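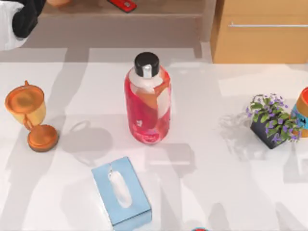
Red and pink bottle, cup with its orange lid beside it, tissue box and a purple-flowered plant on a white table.

Eltmont Freight Users' Group
Minutes of the August meeting

Present: Gualtiero Barbieri (chair), Khanyisile Mathebula (rail operations), Carolina Frade (road and yard), Niilo Savolainen (scheduling), Crescencio Tovar (customer accounts, minutes)

Started 9:10 a.m. in the upstairs room at Eltmont yard.

1. Minutes of the last meeting

Agreed, with one fix. The item on chassis storage should have said the east fence, not the west fence. Crescencio has corrected the copy on the shared drive.

2. Bollatthorpe siding

Khanyisile opened with the news everyone had been waiting for: the second track at Bollatthorpe is open again, and the first cars went in and out on time. Big smiles all round! The track now holds 13 cars at a stretch where we used to squeeze in eight, so the morning crew can set out a full cut in one move and head straight back to Eltmont.

The switch at the north end is still thrown by hand. The track owner has a date for the new machine but will not put it in writing yet. Until then the conductor needs to walk it, and Khanyisile asked that nobody at the office promise customers a faster turn than the current schedule shows.

Niilo asked if the longer cut would cause trouble at the grade crossing during school drop-off. Khanyisile has looked at it. The move takes under five minutes and the crew will hold until 8:40 when school is back. She has talked to the school office and they were happy with that.

Action: Khanyisile to send the new siding diagram to all customers who load there.

3. Volumes

Carolina gave the numbers. The yard handled 2859 containers last month, rail and truck together, our best month since the group began meeting. The old best was the spring before last. She wanted it in the minutes that the night shift did this with one lift down for nine days, and the group thanked them very warmly. Gualtiero will go in at shift change to say it in person.

Most of the growth is paper and packaged food. Lumber was flat. Scrap was down a little, and Crescencio thinks it will stay down until the mill finishes its furnace work.

There was a good talk about what we count. Niilo would like repositioned empties on a separate line. Carolina already has them split in her own sheet and will simply add the column.

Action: Carolina to add the empties column from next month.

4. Trendura booking system

Crescencio reported on the switch to Trendura. Eleven customers are now booking through it, and the rest still send email or call. The part people love is that they can see the train cutoff and the truck pickup window on one page. One shipper told him it had saved her a phone call every single morning — she sounded delighted.

Problems so far:

Bookings made after 5 p.m. show the wrong day for the truck leg. Known fault, fix expected in the next update.

The weight field takes pounds only. Two export customers work in kilograms and have been converting by hand. Carolina is worried about this one and would like it moved up the list.

Passwords expire too often.

Gualtiero asked when we can stop taking bookings by email. Crescencio would rather not set a date while the after-hours fault is open. Agreed to look at it again next time.

Action: Crescencio to ask for the weight field to be handled first, and to write a one-page guide for drivers.

5. Penner contract

The Penner trial is on! Niilo walked the group through it. Penner will move flooring by rail from Bollatthorpe to Eltmont and by truck for the last leg to their two stores' warehouses. Up to now all of it has gone by road. The trial runs for eight weeks with a minimum of four cars a week.

The pallets are heavy, around 2000 pounds each, and the dock plate at the smaller warehouse will need checking before the first delivery. Carolina offered to send one of her drivers over with the empty trailer to test the approach, which is tight on the left side coming in from the street.

Khanyisile asked about load bracing. Penner has not shipped by rail before and their people are keen to learn it properly. She will spend a morning with their loaders and bring the airbags and the spare strapping tool.

Rates were agreed before the meeting and are in the contract file.

Action: Carolina, dock check. Khanyisile, bracing visit. Niilo to confirm the first loading day with Penner.

6. Truck gate

Short item. The line at the gate is worst between 6:30 and 7:15 a.m. Carolina tried opening the second lane at six for a week and the wait dropped by half. She would love to keep it. Gualtiero approved the extra hour of staffing through the fall.

The gate printer is jamming again. Carolina has ordered a replacement roller.

7. Other business

Niilo has draft winter timetables and would like comments before they go to the railroad. The late train leaves 20 minutes earlier in this draft.

Crescencio mentioned the open yard day. Three local schools want to come, and Khanyisile has offered to show a locomotive cab. Everyone is in favor. Safety vests in small sizes are needed.

Parking by the scale house: please keep the two spaces nearest the scale clear.

Closed 10:50 a.m. Next meeting in the same room, with the Penner trial first on the agenda.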